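The woman who keeps 485 old desktops running at Trokia, a maker of garden hose fittings, has been asked not to use the word "obsolete" in meetings. She now says "mature."

"I've got mature machines, mature software and a mature chair," she says over a vending machine coffee. 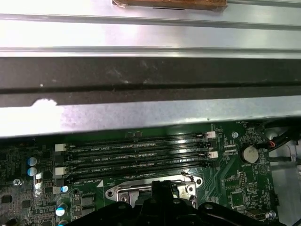 Inside a desktop: the memory slots and the metal above them.

Her budget for the year would not cover the lobby's new fountain. She knows this from the invoice, which was sent to her by mistake. She approved it to see what would happen. There is now a fountain.

Most of her mornings go to Tarkon, the ordering program the company bought in a burst of optimism and has been apologizing to customers for ever since. It allows 67 characters for a delivery address. "We have a client in Lakatos Business Park, Talus Building, rear entrance," she says. "As far as Tarkon knows, they're in Lakatos Business Park, Talus Buil."

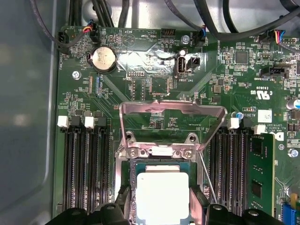

She has asked for a replacement 3 times. The last request came back with a note praising her penmanship. It was typed.

Would she leave? She thinks about it every March, when the raises are announced, and then somebody in shipping loses a spreadsheet and she feels needed again.

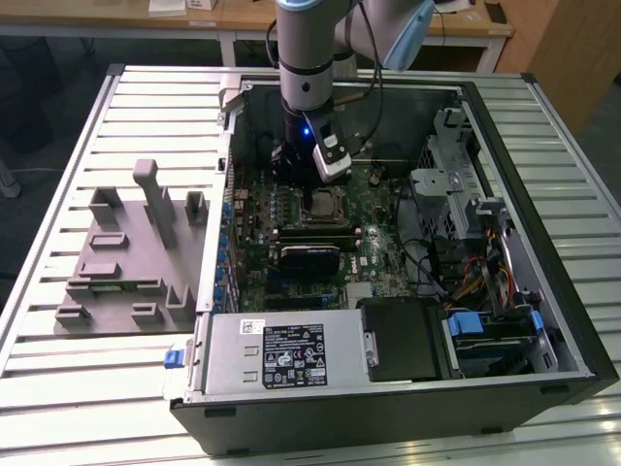 Retirement is the other option, and she has plans for it, mostly involving tomatoes. She doubts she'll give up repairs completely. Her sister's family already brings her things to fix at Thanksgiving, and a black Dell tower on its side with the panel off is, to her, a fairly normal use of a table. "They say grace around it," she says.

Her coffee is finished. Upstairs, Tarkon has gone down again, and she takes the slow elevator.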